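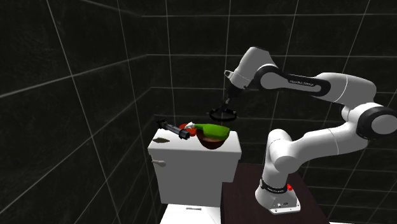 11. Oktober 2018 - Planer, Kollisionsprüfung, Badezimmerszene

Heute wieder fast den ganzen Tag in der Simulation verbracht, und ich schreibe es lieber gleich auf, solange ich noch weiß, was ich alles verstellt habe. Wer morgen damit weitermacht, wird mir hoffentlich dankbar sein.

Ausgangspunkt war der Fehler von gestern: In der Badezimmerszene fand der Planer für die Schüssel auf dem Spülkasten ständig keinen Weg von der Vorposition nach unten, obwohl zwischen Greifer und Schüssel reichlich Luft ist. In der Küchenszene läuft dieselbe Anfrage ohne Murren durch. Ich hatte zuerst die Wand im Verdacht und habe sie testweise aus der Kollisionswelt genommen, ohne jede Wirkung. Das hat mich eine gute Stunde gekostet, dafür wissen wir jetzt, dass die Wand unschuldig ist.

Gefunden habe ich es dann in der konvexen Hülle der Toilette. Tomar packt beim Import das ganze Mesh in eine einzige Hülle, samt Spülhebel, und die Schüssel bekommt obendrein ihren Sicherheitsabstand von 50 mm. Das grüne Gemüse, das quer darüber liegt, wird als eigenes Objekt geführt und ragt damit aus Sicht der Prüfung in alles hinein, was in der Nähe ist. Die Zielpose war also schon in Kollision, bevor überhaupt gesucht wurde - und die Meldung dazu lautet leider nur "no path". Das würde ich gern ändern, eine eigene Meldung für ungültige Zielposen wäre wirklich ein Segen.

Geändert:
Toilette in Einzelhüllen zerlegt (Kasten, Deckel, Hebel, Becken getrennt).
Sicherheitsabstand für Objekte auf derselben Auflage auf 3 mm gesetzt, für alles andere bleibt er, wie er war.
Gemüse beim Anfahren der Schüssel noch als Hindernis, beim Anheben dann als angehängtes Objekt. Letzteres ist erst halb fertig, siehe unten.

Danach der lange Lauf über Nacht-Seeds, jetzt eben tagsüber: 331 Anfragen, davon 118 ohne Lösung. Klingt noch traurig, aber die Fehlschläge liegen jetzt fast alle beim schwarzen Werkzeug links, also auf der vom Arm abgewandten Seite. Da vermute ich schlicht die Reichweite mit Greifer senkrecht nach unten. Mit etwas Neigung im Handgelenk sollte es gehen, die Orientierungstoleranz habe ich aber noch nicht angefasst.

Offen:
Angehängte Objekte, wie gesagt. Der Planer vergisst das Gemüse nach dem ersten Teilstück.
Werkzeug mit geneigtem Anflug probieren.
Parameterdatei liegt im Zweig sorkidside, noch nicht zusammengeführt. Bitte nicht die alte aus Bristham nehmen, die stammt vom Januar und kennt die Einzelhüllen nicht.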